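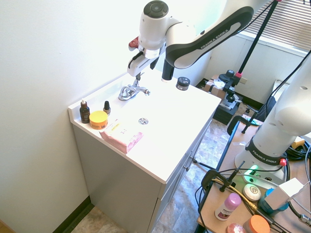 Clodagh Madigan wants to know when she can stop cleaning her own bathroom. She wrote after my April column on self-checkouts, and her view is that anything able to build a car ought to be able to wipe round a tap. She would pay 2,000 pounds for it, she says, and not a penny more until it does the toilet as well.

I think she is right to ask and wrong about the car. A car plant is an easy place for a machine. The parts arrive the same way up, at the same spot, all day long. If a door panel is a finger's width out, the line stops and a person comes over. The robot has been spared every decision, and a great deal of money was spent sparing it.

A bathroom sink has had no such money spent on it. There are small bottles along the edge, a box lying near the corner, a jar at the back behind the basin. Before anything can be wiped, things have to be moved, and before they are moved something has to work out which are glass, which have a loose lid and which will roll. A chrome tap is shiny enough to confuse a camera. White soap on a white worktop is hard to pick out. A person does all this while thinking about the shopping.

I worked for eleven years in the packing hall at Carvalho, where we had two arms on the end of line four. They put full cartons on pallets and they were very good at it. I never had a bad back from that job and the men before me all did. When the firm took on a contract for mixed gift boxes, the arms were moved to another line and we packed the boxes by hand. A tube, a tin, a bar of soap and a bag of bath salts, all in one box with tissue paper. The supplier came in and tried for a fortnight. The tissue paper beat them.

That was a while ago, and things have moved on. The arms I see now can be shown a job by a person guiding them through it many times over, and the software picks up enough to have a go at it on its own. I have watched one put a cap back on a bottle. It took 42 seconds, and the bottle was held for it. Ten years ago I would not have seen that at all, so I don't sneer at it. But I would not call it tidying up either.

Liam Fitzgerald, who ran our maintenance shop, used to ask two things of any new machine. How often does it go wrong, and who has to be there when it does? I have not heard a better test for the home. A dishwasher goes wrong perhaps once in a few years and you ring somebody. A sink-cleaning arm that knocks over one bottle in every fifty would have it on the floor within the week, and the person who has to be there is Clodagh Madigan, on her knees with a dustpan.

The people selling these things don't talk much about that. Brondeo has a film of a machine folding towels, and it is a good film, but I could not find out how many towels it took to get it. Avavon talks about a helper for every home and puts no date on it. I wrote to both and asked whether I could bring a bag of things from my own bathroom cabinet and see what the machine made of them. Avavon sent me a brochure. Brondeo has not replied.

My guess is that the shop floor will get there well before the house does. There are jobs at the old Gestville depot that somebody could hand over now: sorting returned bottles, filling trays, putting jars in rows. The worktop can be cleared at the start of a shift. The light stays the same. If the machine drops a jar, there is a drain in the floor and a man with a mop who is paid to be there. With that sort of help, slow doesn't matter much, as it can carry on through the night.

At home I would settle for less than Clodagh wants. I would like something that could lift each item off the side of the sink, put it on a shelf and put it back afterwards. I can do the wiping myself in half a minute. For my sister, whose hands are bad, picking up the small things is the hard part, and a machine that did only that would be worth having even if it took all morning.

I would not put money down for one yet. I would ask to see it work in a bathroom the seller had never been in, with the owner's own things left where they were, and I would ask to see it done again the next day.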